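손가락이 다 닫히지 않는 그리퍼, 그리고 잘못 짚은 원인

2020년 2월 16일

지난 글에서 Kallex 그리퍼를 손에 들고 쓰는 방식으로 바꿨다고 적었다. 이번에는 그 뒤에 생긴 고장 이야기다. 결론부터 쓰면 손가락이 끝까지 닫히지 않는데도 기록에는 정상으로 닫힌 것으로 남았고, 나는 그걸 한참 동안 몰랐다.

작업 자체는 단순하다. 식탁 위에서 물건을 집어 쟁반에 옮기고, 그때의 손가락 간격을 Trilleo라는 기록 프로그램으로 저장한다. 9월부터 모은 동작이 1208개다. 그중 339개를 다시 돌려 보다가 이상한 점을 발견했다. 얇은 물건을 집은 구간에서 간격 값이 0으로 찍혀 있는데, 영상에서는 손가락 사이가 분명히 벌어져 있었다. 숫자와 영상이 서로 다른 말을 하고 있었던 셈이다.

처음에는 센서를 의심했다. 케이블을 다시 꽂고, 프로그램을 다시 깔고, 기준값도 새로 잡았다. 그래도 같은 증상이 나왔다. 기준값을 잡은 직후에는 괜찮다가 조금 쓰면 다시 틀어졌다. 이 단계에서 저녁 시간을 며칠 버렸다.

그다음에는 식탁 위를 치우고 손가락만 놓고 봤다. 물건을 집지 않은 채로 벌렸다 오므렸다 하면서 좌우 손가락의 각도를 비교했다. 손가락 블록 윗면에 작은 나사 구멍이 두 개씩 있어서 그걸 기준점으로 삼으면 편하다. 빛이 위에서 떨어지는 자리라 나뭇결 위에 생기는 그림자도 참고가 된다.
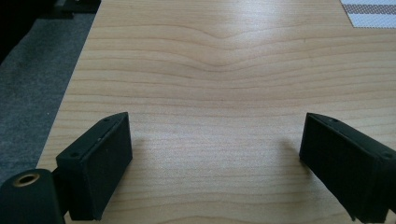
원인은 링크 쪽이었다

손가락 자체는 멀쩡했다. 문제는 손가락을 받치는 링크의 축이었다. 왼쪽 축 하나가 조금씩 풀리면서 유격이 생겼고, 힘을 주면 손가락이 안쪽으로 움직이는 대신 링크가 먼저 밀렸다. 센서는 손잡이 쪽에 달려 있으니 손잡이가 끝까지 당겨지면 0을 찍는다. 손가락 끝이 실제로 어디에 있는지는 센서가 알 수 없다.

설계할 때 이 점을 몰랐던 것은 아니다. 링크가 단단하면 손잡이 위치와 손가락 위치가 같다고 봐도 된다고 생각했고, 그 가정을 점검하는 절차를 만들지 않았다. 이번 고장에서 제일 크게 잘못한 부분이다.

안전 문제도 하나 있었다. 유격이 있는 상태에서 세게 쥐면 링크가 어느 지점에서 갑자기 툭 넘어간다. 한번은 왼손으로 물건을 잡아 주다가 손가락 블록 사이에 검지 끝이 끼었다. 멍이 드는 정도로 끝났지만 손잡이를 더 세게 쥐고 있었으면 손톱이 상했을 것이다. 그 뒤로는 점검 중에 반대쪽 손을 블록 사이에 넣지 않는다. 축을 만질 때는 손잡이부터 고정한다.

수리는 이렇게 했다

축을 전부 빼서 닦고, 느슨하던 축은 Gusterell에서 주문한 새것으로 바꿨다. 나머지도 조립하면서 풀림 방지제를 소량 발랐다. 너무 많이 바르면 링크 사이로 흘러 들어가 움직임이 뻑뻑해진다. 첫 조립 때 실제로 그렇게 돼서 한 번 더 분해했다. 굳을 때까지 하룻밤 두었다.

점검 절차도 새로 만들었다. 작업 전에 두께를 아는 금속판을 물리고, 기록된 간격과 판 두께를 비교한다. 차이가 나면 그날은 기록하지 않는다. 작업이 끝난 뒤에도 같은 판을 한 번 더 물린다. 중간에 풀렸는지 알려면 앞뒤로 재는 수밖에 없다.

배치는 바꾸지 않았다. 식탁, 줄무늬 깔개, 흰 쟁반을 그대로 두어야 예전 기록과 나란히 놓고 볼 수 있다. 쟁반 테두리가 빛을 반사해서 영상 처리에는 조금 불리한데, 이건 나중에 따로 손볼 생각이다. 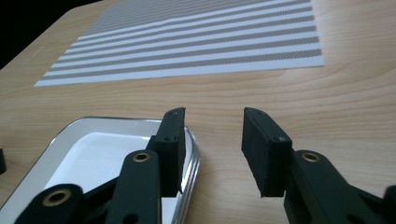
흰 쟁반 앞에서 손가락을 벌린 상태. 황동색 테가 보이는 곳이 링크의 부싱이다.

남은 문제는 이미 모은 기록이다. 언제부터 축이 풀렸는지 정확히 알 방법이 없다. 영상과 간격 값을 하나씩 대조해서 어긋난 것을 골라냈고, 496개를 따로 빼 두었다. 지우지는 않았다. 영상에서 손가락 간격을 다시 계산할 수 있으면 일부는 살릴 수 있을 것 같다. Kaewsai 쪽 스크립트에 비슷한 기능이 있어서 시험해 보는 중인데, 손가락이 물건에 가려지는 구간에서는 값이 많이 튄다.

같은 구조의 그리퍼를 쓰는 분이 있으면 손잡이를 끝까지 당긴 상태에서 손가락 끝을 좌우로 가볍게 흔들어 보기 바란다. 소리가 나거나 한쪽만 움직이면 축부터 확인하면 된다. 재계산 결과가 나오면 이 글 아래에 덧붙이겠다.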